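Yolandi Oosthuizen
demo collection, kitchen task, January. going to post as I go because otherwise I never write any of this down

1/ Task is "put the thing in the pot". Sounds like nothing. We need lots of goes at it with the start positions shuffled, all driven by a person on the teleop rig, then the policy trains on the lot.

2/ Rawan Awad is driving this morning, I'm on the keyboard starting and stopping episodes and writing the labels. We swap every 20 episodes, any longer and the driver gets sloppy and you can see it in the wrist traces

3/ First 8 binned. My fault. Had the language label from the old drawer task still loaded so the model would have learnt that opening a drawer means dropping veg in a pan. Check your config before you press record. Then check it agian

4/ Rule we settled on at Dundberg and have kept: the hover before release stays in. Don't trim it. Last batch we cut the pauses to make episodes shorter and the policy started letting go early, all over the hob

5/ Pot on the left burner, green one over it:

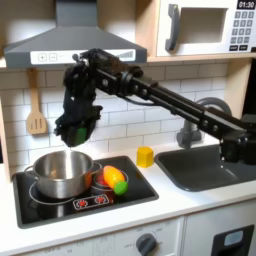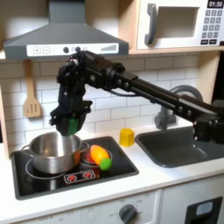
Both: green piece in the hand above the pot, orange one still on the right burner.

6/ Someone asked why a play kitchen. It's small, everything is within reach of one arm, and you can drop stuff in it all day. Akanda have the same sort of set-up so we can swap data without too much pain. In theory. Their timestamps are a mess

7/ Shiny pot is a pain btw. Depth goes all speckly on the side of it. Not swapping it for a matt one, people own shiny pots

8/ Failed grasps: we keep them IF the driver recovers inside 10 seconds. Longer than that, bin. Rawan thinks we should keep the lot and tag them. We've been having this argument since Drultwood and I'm still right

9/ Lunch. Hand needs a rest as well, finger motors get warm and the grip goes a bit soft

10/ Back. Me driving now. I am much worse at this than Rawan. Overshot the rim 3 times running, recovered each one so technically they're good data?? Labelled "messy but fine"

11/ Reply to Omach lot in the mentions: yes we log commanded AND measured joint positions. No you can't just use the commanded ones. Tried it, the lag will bite you

12/ Tomorrow same task but the pot moves to the other burner. Every model we've trained so far has learnt "go left" instead of "go to the pot", so half the next set will be that. Need to find somewhere else for the veg to start first

13/ stopping there, upload is crawling. Will put the episode count up once the bad ones are out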